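Collecting Teleoperated Examples in a Simulated Kitchen: the Way We Do It at Gidel

This page is for people who start to record examples for a two-arm robot in simulation, and who already have a simulator running with a headset or gloves connected. I wrote it after our second round of collecting for the Lultby project, when we had to throw away many recordings for reasons which could be avoided. English is my third language, so please write to me if some step is not clear.

What you need before you begin

A simulated kitchen with two arms and two hands with fingers. We use Clindmont, our own set of kitchens. Any other set will do if you can reset the objects by a script.
A teleoperation input for both hands.
A disk with enough free space. Our recordings are kept with full joint states and one head camera, and 2000 of them filled the disk much sooner than I had planned.
A written task sentence. Write it before the first recording and do not change it in the middle of the day.

Step 1. Write the task sentence

The sentence will be given to the model together with the video, so it has to say the same thing that the hands do. "Move the fruit from the plate to the basket" is a good sentence. "Clean up the counter" is too wide for a first set. Two operators will understand it in two ways, and the model will learn something in the middle of both.

If the task can be done with either hand, decide now if the sentence will name the hand. In our first round some sentences named it and others did not, and we had to edit them all later.

Step 2. Prepare the resets

Every recording starts from a reset. The script should change the position of the objects, the kind of counter and the light. Do not let the script change everything at one time on the first day. I begin with positions only, I record 30 examples, I look at them, and only then I open the other changes.

Check that each reset is possible to solve. Sometimes the script puts the goal so far away that the arm cannot reach it, and the operator loses a minute before he understands this. We now run a reach test on each reset and drop the bad ones before anybody puts on the headset.

Keep some objects on the counter which have no part in the task. A model which has seen only the fruit and its goal will be confused by the first cutting board.

Step 3. Set the resting pose of the second hand

With one-handed tasks, new operators forget their other hand. It goes down slowly, it touches the counter, or it passes in front of the camera. All this is recorded, and the model copies it very faithfully.

Choose a resting pose and show it to each operator. We ask for the fingers straight and together, the hand over a free part of the counter. It is tiring for the real arm of the operator, so make the sessions short. Mine are 54 minutes with a pause, a strange number which comes from how our booking page divides the morning.

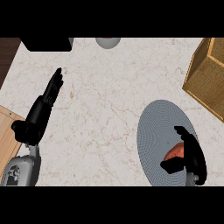
The grasp needs the same attention. We ask for the thumb on one side and the fingers on the other, closed around the object, and a short stop of half a second before the lift. Without the stop, the moment of contact and the moment of lifting are mixed together in the data, and in our tests the model began to lift with an open hand. Ask the operators to grasp from the side where the hand arrives naturally. They should not turn the wrist only to make the examples look different. The resets give you enough variety already.

Round objects are the hardest. In simulation they may slide out between the fingers, or jump when two surfaces go into each other. If the object jumps, stop the recording and mark it as failed. Please do not save it because the fruit landed in the right place.

Step 4. Record in small blocks

I record in blocks with the same task sentence, and I look at each block on the same day. Play it at double speed and check these points:

The first second. Are the hands still? If they are already moving, cut the start.
The end. Did the operator release the object and move the hand away? A recording which stops with the fingers still closed teaches the model never to open them.
Long pauses. One pause to think is fine. If there are several, record it again.
The sentence. Read it once more while you watch.

Step 5. Mark failures and corrections

Do not delete everything that went wrong. If the hand missed the first time, and the operator came back calmly and took the object, we keep it with the label "corrected". Roughly 400 recordings in our set have this label, and the Partanen model trained with them was better at a second try than the one trained without.

Real failures go to a separate folder. We do not train on them, but they are useful when somebody asks why a certain reset was dropped.

Step 6. Export

Before the export, check that the camera and the joint states have the same time base. In Clindmont the camera was one step late until November, and I found it only when I drew both curves on one plot. Export one block, load it, replay the joint states in the simulator from the same reset, and compare with the video. If the fruit ends in the same place, export the rest.

The reach test script and the list of labels are in the tools folder of Lultby. The label names are lowercase, and the loader does not accept spaces in them.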